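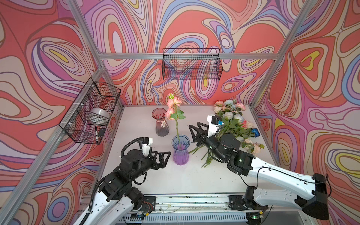
My aunt kept a bunch of artificial roses on top of the piano for the whole of my childhood, and I grew up believing, as she did not, that they were a sort of failure. Real flowers were for people who tried. I carried that opinion into my own house and held it until I was past 50, and I would like to take it back now, at some length, if you'll bear with me.

The case against fake flowers is easy to make and I used to make it at dinner. They gather dust. They have no smell. They sit in the same vase through summer and winter until you stop seeing them, and then one afternoon the sun comes in at a low angle and you see them all too well. My friend Gert Magagula, who grows proper roses behind her place in Curneck and loses half of them to black spot, calls them "the permanent guests", and she has a point.

But I think the trouble is with us and how we treat them. We buy a bunch, cram it into whatever is under the sink, and consider the job finished for good. You wouldn't do that with flowers from the garden. You'd cut the stems, choose the vase, step back, fuss, take one out and put it in again. And next week you'd do it all over. The fussing is the best part of having flowers in the house, and there is no reason the silk ones should miss out on it.

So my suggestion is a modest one. Take them out. Every month or so, lay the whole lot on the table, give them a shake, wipe down the vase and start over. I do mine in the evening with the radio going, and it takes me about as long as a pot of tea.

Begin with the vase, and let it stand by itself for a bit before you put anything in it. I came to this late. I bought a tinted one at the Estaline market for eight dollars, brought it home, and had it stuffed to the brim before I'd even looked at the colour of the glass. A good vase deserves a few minutes of your attention while it has nothing to do.

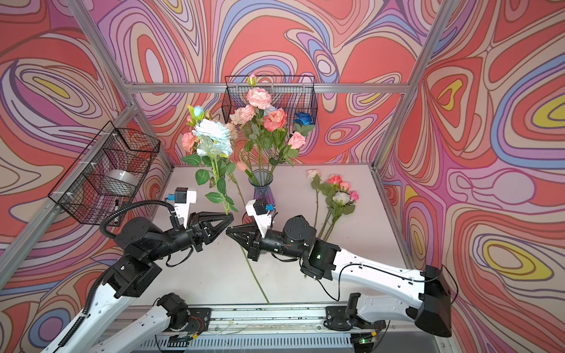

Purple glass, flared at the rim and narrow at the waist.

Then put in one stem. Only one! I know how stingy that sounds when you've paid for a bunch, but a single stem with a few blooms on it will lean and turn in a way that a crowd never can, and you might find, as I did, that you like it well enough to leave it. The rest can go back in the cupboard and have their turn later. Ynyr Trevor, my neighbour, told me this was like owning a library and reading one book, and I said yes, Ynyr, that is how most of us read.

If you do want the full bunch, I'd ask you to be kind to the odd one out. There is nearly always a blue rose in these bundles. No blue rose like it ever grew in Gert's garden, and people pull it out and hide it at the back because it gives the game away. I say bring it forward. The peach and the pale pink are lovely but they agree with each other about everything, and a blue one gives them something to talk about.
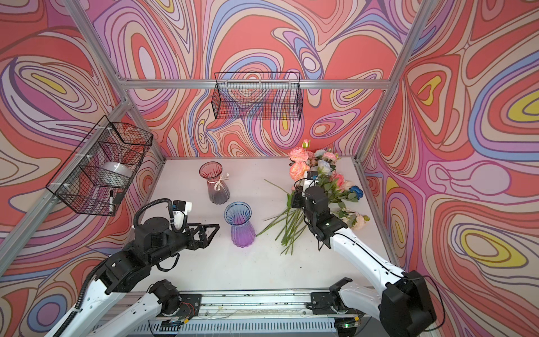
I feel the same about ribbon. For years I thought a bow on a vase was a shop's idea of charm, something to snip off when you got home from Pavau with the parcel. Now I leave it on. A pale ribbon around the neck of a darker glass softens it, and if it goes limp you can tie it again while the kettle boils — another small job, and I've come round to small jobs.

Gert remains unconvinced. She brought me a real rose in March, wrapped in wet newspaper, and it was glorious for four days and I was glad to have it. When it dropped I rinsed out the vase, dried it properly, and went to the cupboard to see whose turn it was.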